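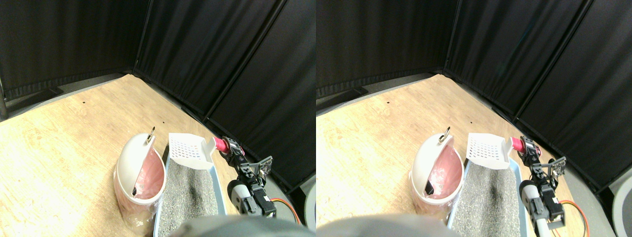 Flulier Wide Entry Litter Box: my long, long review
Posted 24/12/2018

I have had cats in my life for most of my adult years and I have never once been excited about a litter box, so please take it seriously when I tell you I have been talking about this one at dinner. My husband has asked me to stop. You folks are my next best audience!

A little background before I get to the box. We have two cats, both girls, both on the large side. The older one is a dignified gray lady with stiff hips, and the younger one digs as if she's looking for oil. For years we used a covered box from the supermarket, the sort with a hood and a flap, and it was fine until the older girl decided she didn't care for stepping up and over that high front edge anymore. I won't go into detail about how she let us know. I will say that we no longer own a bath mat.

So I went shopping. I started with the Virstead, which a lot of people on the forums love, and I kept it for a good while before I gave up on it. It's a handsome thing, and if you have a single smallish cat I think you'd be happy with it. The trouble in our house was the low side walls. The digger sent litter clear over them every time, and I was sweeping before breakfast, after supper and once at midnight in my socks. I gave it to my sister, whose cat is a delicate little creature, and they get along beautifully.

The Flulier came from Barrientos, the pet supply store over by the post office in our town (they also groom dogs, so go early if you don't like barking). I paid 45 dollars for it, which made me gulp a bit. The store's website had 2,146 reviews of it and I must have read a third of them, sitting up in bed with my tea going cold. The complaints were mostly over color and shipping damage. I figured I could live with the color, and I was going to carry it home myself.

Now, the good part. The front is cut down nice and low, so my old girl walks right in, and the back and sides rise up high enough that the digger can go at it with all her might and most of it stays put. Most of it! I still keep a mat down and I still sweep, but I'm sweeping once a day, in the evening, and I don't mind it. The corners inside are rounded, so the scoop goes all the way around without leaving those little cemented bits behind. If you've ever chipped at a square corner with the edge of a scoop while holding your breath, you know what I'm talking about.

It's also heavier than I expected. The old box used to skate across the laundry room floor when the younger one jumped out, and this one stays where I set it. That same weight is a nuisance on washing day, I'll admit. I haul it out to the tub when it's empty and even then I have to get both arms around it. If you have a bad back, get some help with that part, or wash it where it stands with a bucket and a sponge.

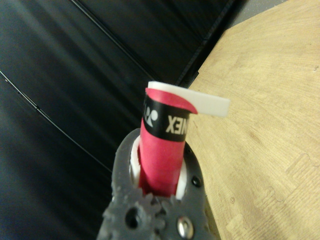 I should say something about bags, since the question comes up every time I mention litter boxes to anybody. I tried the drawstring liners that go inside the box and I can't recommend them with a digger in the family. She had claws through the first one by the next morning and then it was just a wet rag under the litter. What works for me is plain small trash bags, off the roll, and a lidded can standing close by so I can scoop straight into it. I line the can, scoop twice a day, tie the bag up at night and out it goes. Buy the thicker ones if you can. I went cheap for a month and I regretted it on the back steps in front of the neighbor.

The litter matters too. We started the Flulier out with the same clay clumping kind we'd always used, and it did well. Then I got ambitious and tried a wood pellet, and the cats looked at me as if I had served them gravel for dinner. We're back on clay. The box is deep enough to take a good layer, more than I used to put in, and I do think that has helped with smell. It's also used up the litter faster, so put that in your budget.

Now for my gripes. The box comes with a scoop, and the scoop is silly. The slots are so wide that half the clumps fall right back through. I use an old metal one that's been with me through several cats and two houses. There is a little hook molded on the side of the box where the scoop is supposed to hang, and my metal one won't fit on it, so it lives on a nail. I'd have happily paid the same price for no scoop and no hook.

The instructions are one folded sheet with tiny drawings. There's really nothing to put together except the splash rim, which snaps on around the top, and I had it on backwards for the whole first week. It goes with the taller lip to the rear. You'd think that would be printed somewhere! Once it was on right, it stopped popping loose at the corners.

And it's big. Please measure before you buy. I didn't, and we had to move the ironing board and a shelf of canning jars before it would go where the old one had been. If you're in a small apartment and were thinking of tucking it beside the toilet, I'd get out the tape measure first and have a stern talk with yourself.

As for how the cats took to it, the younger one was in before I'd finished pouring. The older one needed coaxing. I left the old box out next to it for a few days, cleaned it a little less often than I should have, and moved a scoop of the used litter over to the new one. By the second week of December she had made the switch and I could put the old one out in the garage. We haven't had an accident since, knock on wood.

I'm giving it four and a half stars, with the half taken off for the scoop. Barrientos had a stack of them by the register when I was in for cat food, in the beige and in a sort of bluish gray. I have the beige. It shows everything, so get the gray.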